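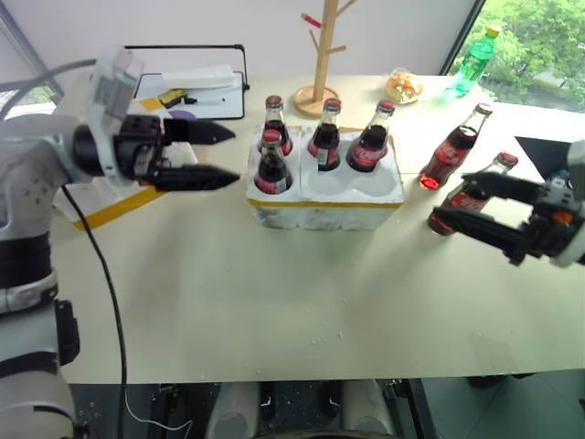 **Re: [hisholm-robotics] bottle task, who is bringing what**

Hi Siham, hi everyone,

Thanks for the long note, and for staying until 9 pm to rewrite the grip code (I hope somebody fed you!). I'll answer in pieces.

> On the bottle task: do we want both arms working at once, or one after the other? And what do we do about the ones lying down? Oisín thinks we should skip them for now.
>
> Siham

I'd love both arms at once in the end, but let's go one after the other until the club demo. The left one can keep its fingers open and wait its turn. As for bottles on their side, I'm with Oisín on the scoring, but please keep one on the table when you practice. The right arm needs the exercise, and I'd like to see how wide it has to open before it gets hold of the glass.

The foam carrier is a keeper, by the way. Anas was ready to print one, and that would have been a 42-hour job, bless him. Leave the front right slots free at the start of each run so that we're all testing the same thing.

Shadi, could you bring more yellow tape? And Omar still has the key to the cabinet, so catch him before 2 if you need the spare fingers.

Snacks are on me next time, within reason.

Warmly,
Tarawneh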